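Okay, robotics club thread, because my sister keeps asking what I do with my evenings and a text won't cover it.

1/ We're the Grernow team. Our project is called Ccori, and the task sounds easy until you try it: take what's on the table and sort it the way a person tells you to. Soft stuff, hard stuff, round stuff, whatever!

2/ November was all balls. Foam ones are sweet, you can grab them badly and they forgive you (I love them). The paper cup does not forgive you. We're going through cups at a rate I'm not proud of.
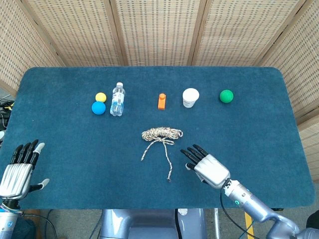
3/ My part is the rope. I asked for it, so no complaining allowed. It's tied in a bundle with loose ends hanging off the knot, and every time you put it down it's a slightly different shape. Percy Echeverri has the bottle and the cup and is way ahead of me, ugh.

4/ Goal for the Brirnimden meet is 100 clean tries in a row per object. My best streak on the rope is 8. EIGHT. I did a little dance anyway.

5/ We've logged almost 2000 tries total and I think I've watched half of them back with a bowl of cereal. My big finding so far is go for the middle by the knot and leave the ends alone. Took me three weeks to get there lol

6/ Somebody asked if you need to know how to code to join. Nope! I couldn't when I started. You'll pick it up, and there's always a table that needs resetting between tries.

7/ Back at it tomorrow at 6. Trying a slower close on the fingers, will post the streak if it beats 8.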